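4. Setting up your first bin pick

Right, this is the bit everyone wants to skip to. I did too, back in November, and I paid for it with a very long afternoon. Can a machine empty a bin of mixed bars as well as a bored teenager can? On my bench in Tenville, not yet, but it gets closer each time I redo these steps.

4.1 Clamp the bin to the bench. If it creeps even a little, every pick after that will be off.

4.2 Open Skundex and load the bin profile. Set the approach speed to 5 and leave it there until you've had a full clean run (I know, it's painfully slow!).

4.3 Drop your bars in any old how. Don't line them up. Real bins have bars lying across one another, and that's the job we're asking it to do.

Note: start with two colours. I use reddish-brown and dark green.

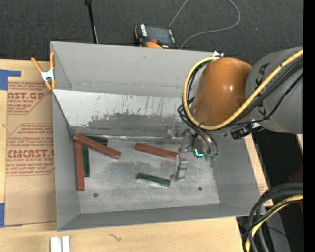 Eldana Zeleke reckons I'm too hard on it: a person gets fed up by the second hour and starts chucking things, she wrote, so if the arm manages a slow, dull shift with nobody swearing at it, she'd call that doing the chore already.

Fair enough, but I've logged 683 picks and the crossed bars are still where most of my misses come from.

4.4 Tell it to take the top bar first. In Skundex that's "Pick order", then "Uppermost".

4.5 Run 200 picks and write down the misses by hand.

Caution: keep your fingers out of the bin while the arm is live, even if a bar has landed badly. Stop it, then reach in.

4.6 If you get more than 67 misses, go back to 4.1 and check the clamp.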